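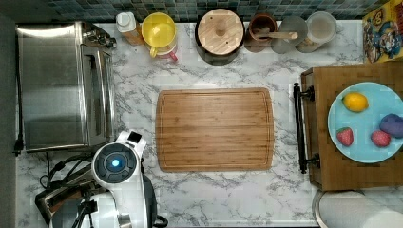

1/ Smart meters and the "cheap hours" plan

Geklow wants everyone in Mekville on its new time-of-use rate by May. The flyer says most homes will save. I've read the flyer four times and I can't find what "most" means.

2/ The pitch is simple. Power costs less overnight and more from late afternoon into the evening. You shift your usage, your bill drops. Fine. Now tell me which part of dinner I'm supposed to cook at 2 in the morning.

3/ They do have a pilot to point to. 51 homes, all in the Paredes development. Those are new builds with good windows and heat pumps. I live in a drafty place with baseboard heaters, like half this town. I'd love to see how the plan does over here.

4/ Also, the pilot ran through spring. No air conditioning, hardly any heating. If I got to pick the months for my own performance review, I'd look great too.

5/ Average savings in the pilot, according to the flyer: 27 dollars. Per month? Per year? Over the whole pilot? I called and asked. The person on the phone was very nice and said she'd have to get back to me. Still waiting.

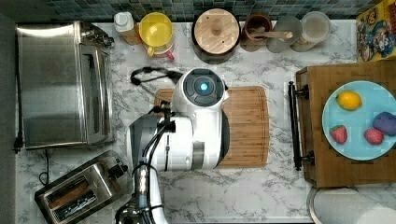
6/ Meanwhile the fixed charge goes up for everyone whether they switch or not. It's on the back of the flyer in the small type. So you can move all your laundry to midnight and still pay more.

7/ A few replies saying I should just get the Dunex app and let it schedule things for me. I tried it. It sent me an alert that my fridge was running during peak hours. Yes. I was hoping it would be.

8/ And before someone says it, I'm not against the idea. Peak demand is a real problem and pricing is one way to deal with it. My sister-in-law is on a plan like this in another state and she likes it. She also charges a car overnight, and I don't have one.

9/ What I'd want before signing anything: results from a winter month, results from older houses, and a promise in writing that I can switch back without the 100 dollar fee. Right now that fee kicks in after the second bill.

10/ If you're in Mekville and you already switched, post your before and after. Same month last year if you can, kilowatt hours as well as dollars. I'll add them to this thread, good or bad.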